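Questions people ask before renting a work table at Kiltaner, answered by the people who keep getting asked.

## Booking

**How much is a table?**
$16 a day. A locker adds nothing, mostly because the locks are bad.

**Can I book the same table every time?**
You can ask. Table preference is a deeply held faith here, and Jadwiga Ziółkowski does the schedule in pencil.

**Do you take walk-ins?**
Yes, until the tables run out. In August they run out early.

## Using the table

**How big a project can I bring?**
If it fits through the door and stays off your neighbor's table, we're happy. Your neighbor may have views.
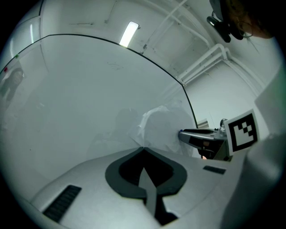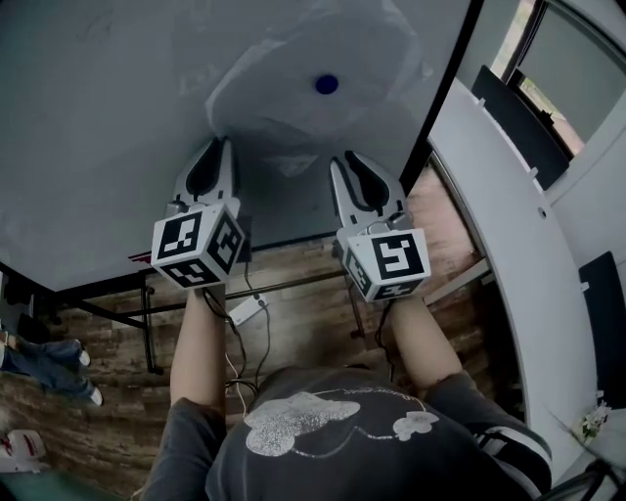

## Leaving

**What if I leave something behind?**
It goes on the shelf by the office for 16 days. After that it belongs to the shelf.

**Do I have to wipe down the table?**
Yes. Glue is not a finish.

**Can I cancel?**
Up to the night before, for a full refund. Later than that, call Nokuthula Khumalo at extension 140 and bring a good story.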